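Re-teaching the card pick on cell 3

Do this after any knock to the fixture plate, and after anyone says they only moved it a little. Put the arm in manual, drop the speed to 8 percent and load program 913. Unplug the donor PC – it is scrap, but it still bites.
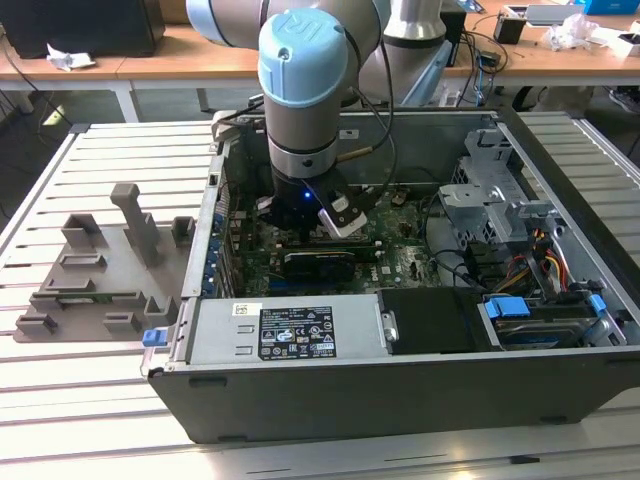 Start with the wrist. Jog until the tool flange hangs vertical, then save that as the approach point before you get ambitious. Check the slack in the thin black cable that loops down to the gripper, at both ends of travel. Go down over the expansion card in small steps, keeping the fingers clear of the drive cage, which has won every argument so far.

Close on the card, back off 2 mm, save. Run it 3 times with a hand on the stop button. If the card tilts, redo the approach point, and leave the grip force alone. Gaëtan Ferrand has the password for that, and he has his reasons.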